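Sevdale Health Opens Walk-In Blood Testing Site in Paterson

PATERSON – Sevdale Health will open a walk-in blood testing site on Skurner Street in February, its first in the city. The site will offer 21 routine tests, with no appointment needed for any of them. Doors open at 7 a.m. on weekdays.

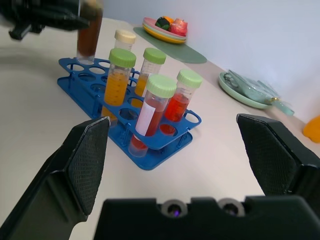 Do patients need to bring anything?
Bring a photo ID and the test order from your doctor. Patients with insurance should also bring their card.

The Paterson site has 12 draw chairs and is set up to see over 200 patients a day. Two private rooms are set aside for children and for people who need to lie down during a draw. Most results will be posted to the patient's online account by the next business day.

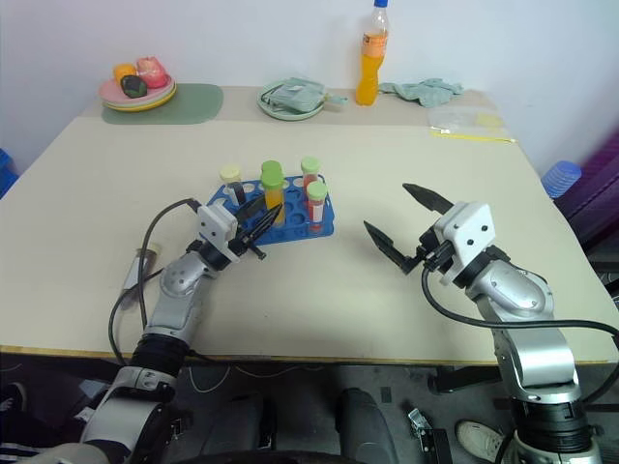
Parking is free in the lot behind the building – enter from Drekska Avenue. The front entrance is step-free, and interpreters are available by phone at the check-in desk.

"People here have been taking two buses to get a cholesterol test before work," said Ximena Aguirre, site manager. "We wanted a place they could stop at on the way." 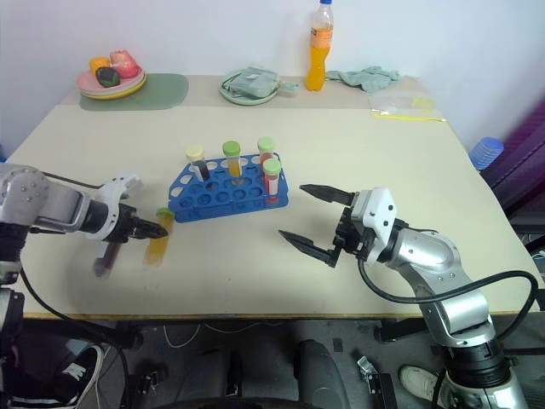
Photo: Sevdale Health

Patients paying out of pocket can get a basic panel for $21. Prices for all other tests will be listed at the front desk and on the Sevdale Health website before opening day.

Sevdale Health employs 279 people at its testing sites and offices. Hiring for the Paterson site is still under way – open positions include phlebotomist and front desk associate.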